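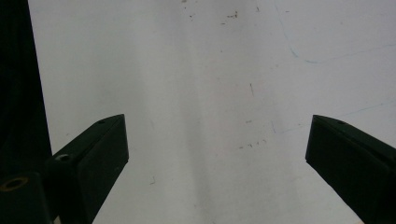
Fingers open over the white surface. Matte black pair, beveled tips.

1/ Spent most of September comparing two sets of fingers on the hand-held gripper. Set A is the Sternell pair that came with the tool. Set B is one we had cut by Grelix to our own drawing. Same wrist camera, same controller, same person squeezing the trigger. Notes below.

2/ The test: pick up a small part from a flat white surface, move it a hand's width, put it down. 600 picks per set. Parts were washers, pen caps, folded card, and a short length of silicone tube.

3/ Set A finished with 19 drops. Most were washers. The tips touch down fine but the edge rides over anything that thin unless you come in very flat.

4/ Set B dropped fewer washers and more pen caps. The stiffer bar doesn't give at all, so a round part squirts out if you close off center. I haven't split those numbers by part yet, so no total from me until I have.

5/ Camera view matters more than I expected. With the fingers wide open I want both tips in view at the same height. If one sits higher, the mount has crept and I stop and redo it. Had to do that twice with B, never with A.

6/ Black fingers on a white surface are easy for the tip tracker. Out of 984 logged frames in the first batch, it lost a tip in nearly 100, almost all of them with a dark part between the fingers. On a dark mat it was bad enough that I quit early.

7/ Old pen strokes and scratches on the surface did get picked up as edges a few times. Raising the threshold one step in Grerkidance fixed it. I left the surface as it was, because a real bench has marks on it.

8/ Controller: ran everything on the Semaan board. Closing speed at the middle setting. The fast setting saves very little time and bounces the card.

9/ Lieselotte Heitmann asked whether the small holes near the tips are good for anything. I've been using them to pin on rubber pads. The pads helped with the tube and made no difference on card. They come off if you drag them.

10/ For now I'm keeping set A on the tool for general work and swapping to B for flat metal parts. Swap takes a few minutes with a hex key, plus recalibration.

11/ Next up is the same test with a wider lens. If you've run one on a hand-held gripper, tell me what you did about distortion near the finger mounts.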